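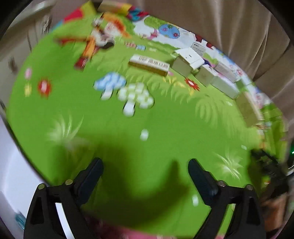

Bo-ram Ban asked at the first reading hour whether the play mats will stay on the floor also in winter, and the answer from Randholm Toy Library is yes. The mats are now a permanent part of the collection, and from September families can borrow them for the home as well.

Randholm, 10 August 2020

RANDHOLM TOY LIBRARY ADDS PRINTED PLAY MATS TO ITS LENDING SHELVES

Randholm Toy Library announces the opening of its new floor play section for children from one to six years. The section has 19 large play mats in its first year. Until now the library has lent mainly puzzles, building blocks, board games and toy figures, and many parents have told us that they also need a good place for the child to use them. A mat gives this place, and it can be rolled up again before dinner.

The most asked for design since we laid the first mats out is the meadow. It has a bright green ground with mushrooms, flowers and tufts of grass printed on it. The blue mushroom cap and the green mushroom cap stand side by side, both with dots, and we have noticed that the smaller children like to put a toy figure next to them and begin a story from there. For this reason the meadow mat is lent together with a small bag of figures. The family may choose the figures from the open boxes near the desk.

The other designs in the section are a harbor, a farm road and a night sky. The harbor and the farm road were bought from the family workshop Jovitz, which has also repaired puzzles for us in earlier years. The night sky is a gift from the Manninen day nursery, which closed its second room in spring and wished that its things would continue to be used.

"We wanted that a child who is visiting can sit down at once and start to play, without waiting for a table," says Jae-hoon Shin, head of lending at Randholm Toy Library. "On the floor there is place for brothers and sisters, and the grandfather can also come down if his knees allow it. I have seen two families who did not know each other share one mat for a whole morning."

The library has 282 member families at this time. In a questionnaire which we sent to all of them, 120 answered, and floor toys for rainy days were the wish that came most often. The budget for the new section is 800 dollars and was collected completely from the sale of older toys at our spring table.

How the lending works

A mat can be borrowed for three weeks and renewed one time, if no other family has reserved it. Each member family can have one mat at home together with up to four other toys. There is no extra fee. The mats are rolled with the printed side out and are handed over in a cloth sleeve with a shoulder strap. Please do not fold them, also not for a short bus ride.

Before the return, we ask families to wipe the mat with a damp cloth and mild soap and let it dry flat. Washing machines are not suitable. If a corner is torn or a color has become pale, please tell it at the desk. It costs nothing, and we can repair most damage with tape on the back.

Lost figures are a different question. Every bag has a card with the names of the figures in it, and we ask parents to go through the card together with the child when they pack. In our experience the children are quite strict about this and find the missing ones faster than the adults. A figure that does not come back is replaced from the spare box, and the family pays a small amount for it.

Floor play hours

From September the library also offers a floor play hour every week in the back room, in the morning, for children under four with an adult. All designs are laid out and the boxes with figures stand open. Shoes are left in the hall. The hour is free for members, and other families can come two times before they decide about a membership. Because the room is small, please write your name on the list at the desk or call us the day before.

A reading hour with the title Fladusard, about a snail who travels through a meadow, will be held on the mats in the same month. The story is told in simple words and lasts half an hour.

Membership forms are available at the desk during opening hours. Journalists who wish to visit the section are asked to contact Jae-hoon Shin at Randholm Toy Library.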